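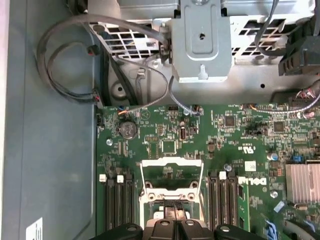
Man fined after false alarm calls to the Hiebert ferry office

A man from Pisalia has been ordered to pay 900 euros after he admitted making two false calls to the emergency line in November. The district court in Zivow heard the case last month and the decision is now final.

In the first call, made shortly before 6 in the morning, the man said that a passenger had fallen into the water beside the Hiebert ferry office. A rescue boat and an ambulance were sent. The crews searched along the quay and under the landing stage for more than an hour, and the first ferry could not leave. The second call came nine days later, with almost the same words, and from the same telephone.

The man, who is 41 and was not named by the court, told the judge that he had quarrelled with the ferry office over a lost season ticket. He said he wanted to make trouble for the office and did not think of the rescue crews. His lawyer asked for a warning only, as he had no earlier convictions. The judge did not agree and said that on both mornings an ambulance was missing from the rest of the district.

On top of the fine, he must pay 733 euros towards the cost of the search. He can pay in monthly parts. The ferry company has not asked for anything from him.

Žydrūnas Juška, who leads the night shift at the rescue station, was a witness in the case. "We go out every time, also when we have a doubt," he told the court. "With the second call we had a doubt, and we went out with the same speed."

Several readers in Flekeck have asked us what happens if a person calls in good faith and it is a mistake. The rescue station says there is no penalty for this. If you see smoke, or somebody in the water, or you hear a cry and are not sure, you should call. Please stay on the line until the operator tells you that you can hang up – many people finish the call too early, before they have given the street or the nearest landing stage.

Questions about the case can be sent to the court office in Zivow, which is open in the mornings. The written decision can be read there on request.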